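Jomance: kitchen words, the way my grandparents said them

Last updated July 2, 2024

Hi! So this is my little pile of Czech-American kitchen vocabulary, 3,000 entries, mostly dumplings if I'm being fair to it. I started it in February after Ludmila Štěpánek and I got into a long argument over what you call the burnt bit at the bottom of a potato pancake (she's wrong, but both answers are in there).

What you get

There are two files. words.csv is the one you want. It has four columns: word, meaning, town, speaker. notes.txt is me rambling about spellings, plus a few recipes that snuck in.

Where the words come from

Most were collected in Sinard and Drornalbridge, over coffee and way too much cake. Radek Kopecký typed up the Sinard half and kept all the accents, bless him. I did Drornalbridge, and I lost a few hooks over the r's before I fixed my keyboard. If a word looks naked, that's me.
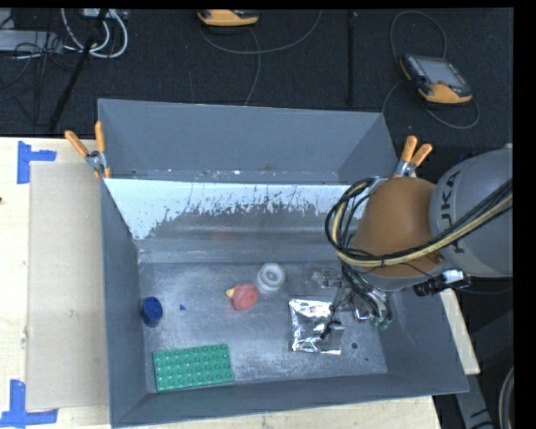 Spelling is whatever the speaker wanted. When two people from the same town disagreed, I gave each of them a row, so please don't dedupe on meaning or you'll throw out the good stuff! Blank town means the person had moved so often they wouldn't pick one.

Known problems

Soup is a mess. Kristýna Šindelář sent a better list and I'm still merging it.

Using it

Go ahead, just credit Jomance and the speakers. Corrections go in the issues tab, and please tell me which town you heard the word in.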